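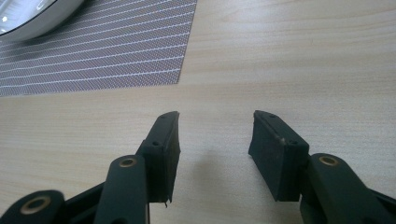
Cullthorpe Equipment Planning Group
Minutes of the meeting held on 1st November

Circulation: group members, purchasing, stores

1. Minutes of the previous meeting
Agreed as a correct record. The action on insurance values for the hand-held units was carried over from July and remains open.

2. Replacement finger pads
The group considered the request for spare rubber pads for the hand-held grippers. Pads are at present bought one at a time, as they fail, and each order attracts a separate delivery charge. It was proposed that pads be held as a stock item, in matched pairs, with fixing screws included. A pad with a torn corner or scuffed edges is to be reported at the end of the session and entered in the wear log. The group did not agree a limit for acceptable wear. Stores will draft one.

Resolved: to buy 11 pairs from Trudell, charged to consumables.

3. Pivot bushings
Deferred. The Trudell price list does not show bushings separately from the complete linkage. Purchasing to ask whether they can be supplied loose.

4. Table-top tasks
The present tasks use household tableware and bundles of sticks on a striped mat. The group was asked to fund a second set of items so that a breakage does not stop work. Cups and saucers were approved. Further sticks were not, pending a decision on length.
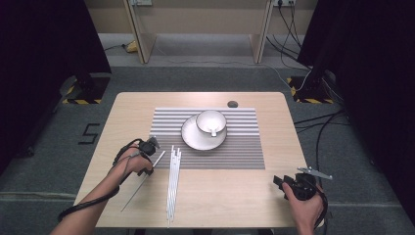
Equipment Minutes, No. 7

5. Two-handed work
Demand for sessions using a gripper in each hand now exceeds the number of paired units. Two quotations were tabled. Laizer offers a complete pair with straps and cables. Brarlow offers the units only, at a lower price, with straps to be sourced elsewhere. The lead time quoted by Brarlow was considered too long for this budget year.

Resolved: to order two pairs from Laizer, subject to written confirmation of the warranty on the cables.

6. Floor layout and power
Stand positions will stay as marked with hazard tape. Costs for cable covers to be obtained before the next meeting. No extra sockets will be requested this year.

7. Any other business
None.

Actions
Stores: wear limit for pads; insurance values.
Purchasing: Trudell order; bushing enquiry; Laizer warranty; cable cover costs.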